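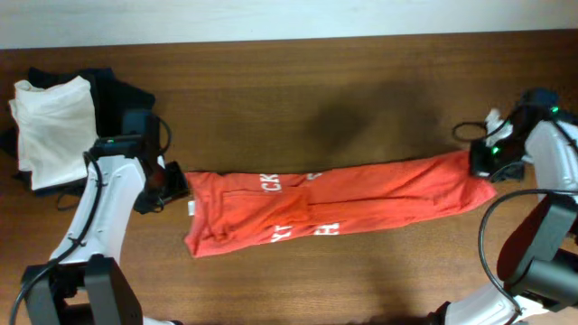

4.2 Tuning the fold planner

Hnatiuk plans both arms together – our favorite part!

1. Open Planner and load your cloth profile.
2. Set the grip gap to 14 mm.
3. Press Preview and watch both paths draw in.
4. Press Run.

Note: Long, narrow folds like a lot of replanning. Try 3 passes.

Caution: Keep hands clear while the arms move.

124 shares | 2 comments

Melur Sopacua: Preview is so much faster now!
treltville_lab: Does step 2 save per profile?

Related
4.3 Cloth profiles
4.4 Planner logs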